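About us

Koech operates contract catering and tray return services for workplace canteens. The company was founded in Nadville and now serves 2 sites there and in Altuditz. Each site has its own kitchen, wash-up area and training bench. On a full service day the Altuditz site handles nearly 2,000 place settings.

What we do

Our teams prepare meals, run the serving counters, clear returned crockery and wash it. The last two tasks are partly automated. Clearing is done by robot arms with two-finger grippers, which sort plates, cups and leftover food at the return table. Loading of the washers is still mostly manual.

The control software is called Multance and is maintained by our own technical section under Bijan Shirazi. It covers grasp selection, movement planning and logging. Every failed grasp is recorded with the type of item and the position of the arm, and the records are reviewed by the technical section together with the wash-up staff, who generally know why an item is awkward to hold.

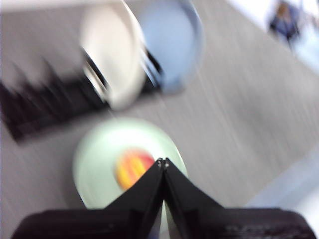
Crockery is the simpler half of the problem. Plates and cups come in a small range of shapes and can be taught once. Food left on a plate varies in size, firmness and position, and must be removed before the plate is stacked. Whole fruit rolls when touched off centre. Soft fruit marks under a grip force that is suitable for a cup. Multance therefore holds separate force limits for food and for crockery, and the arm stops and calls an operator if it cannot tell which it has.

Changes to the work

Before automation, a clearing shift consisted of standing at the return table and scraping, sorting and stacking by hand. Staff rotated every 90 minutes. The rotation has been kept, but the posts are now different: one person supervises the arms, one loads the washers, and one inspects clean items and removes chipped ones.

The supervising post requires a short internal course. It covers stopping and restarting an arm, clearing a jam, changing finger pads and reading the fault log. Course time is paid as normal working time. Staff who do not wish to take it may remain on washing or inspection at the same grade.

Some effects were not planned for. The supervising post involves less lifting but more waiting, and several employees found it tiring in a different way. Inspection was added to the same rotation in June for this reason. Noise at the return table has fallen. Cutlery is still sorted by hand, as the arms are too slow with it.

Organisation

The technical section and the kitchen teams report to the same operations office. Changes to arm speed or working area are agreed with the shift leads before they are installed, and each change is tried on the training bench first. The fault list currently holds 638 closed entries, all open to any employee on the terminals beside the wash-up area.

Visits to the training bench can be arranged through the operations office in Nadville.

Page last revised 1/14/23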